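Regrouting a shower vs. tearing it out: what did you do?
Home & Yard > Bathrooms

tusari_tile_mom
Okay, need opinions before Sunday. Our hall shower has white square tile from whoever owned the house before us, and the grout has gone gray and crumbly along the bottom two rows. The tile itself is fine! I got one quote of $600 to rake out and redo everything, and my brother-in-law swears I can do it myself with a hand saw and a bag of Masson premix. Has anybody done this in a shower they use every day?

grumpygrouter
Did mine last October. Took me 9 evenings and I hated every one of them, but it looks great. Get an oscillating tool, please don't do it with the hand saw. Your wrist will never forgive you.

ernaflats
Disagree on the power tool. I chipped four tiles with mine in the first hour and then spent $153 on matching ones, and they don't even match. Hand saw, podcast, patience.

grumpygrouter
You were pushing too hard. Let the blade do the work.

ernaflats
I was not pushing too hard lol. Old tile is brittle.

skirora_sid
Before you spend a dime, press on the wall down low. If it gives at all, you've got wet backer board and new grout is just lipstick. I ignored a soft spot for two years and the repair ran over $245 in board and screws and mud, and that was with me doing all the labor (badly).

tusari_tile_mom
Pressed all over, feels solid. Phew! Now the fun question, which is color. I was going to go bright white again but my sister says dark lines hide everything. Does dark grout look too busy with plain white squares?

halfbath_hal
Love dark lines on white, personally.
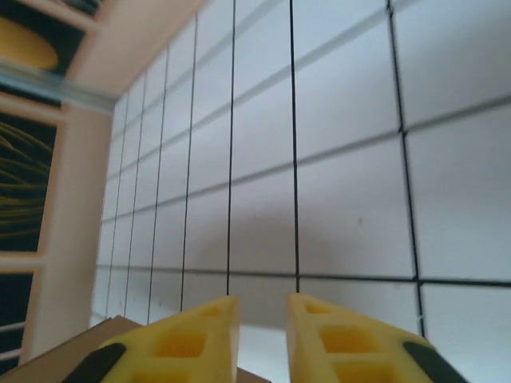
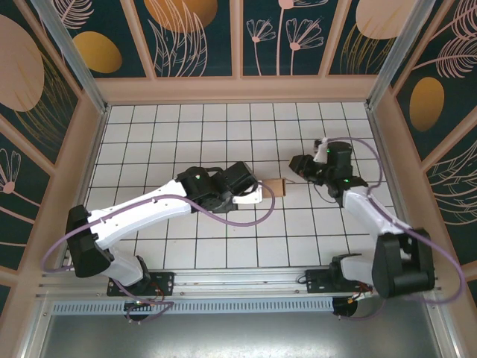
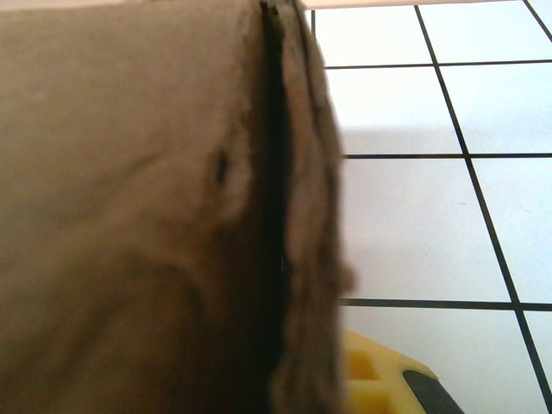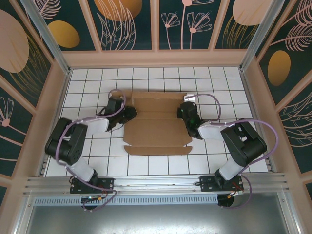

Re: Dark grout, yes or no

ernaflats
Yes on the floor, no on the walls. Dark on a wall makes every crooked line jump out at you, and in an old house they're all crooked.

skirora_sid
Medium gray. Black shows soap scum worse than white does, and we have hard water.

tusari_tile_mom
We have awful water too, so maybe gray. Ordering a sample stick of the Masson tonight. Still undecided on the saw!

grumpygrouter
Oscillating tool. Last time I'll say it.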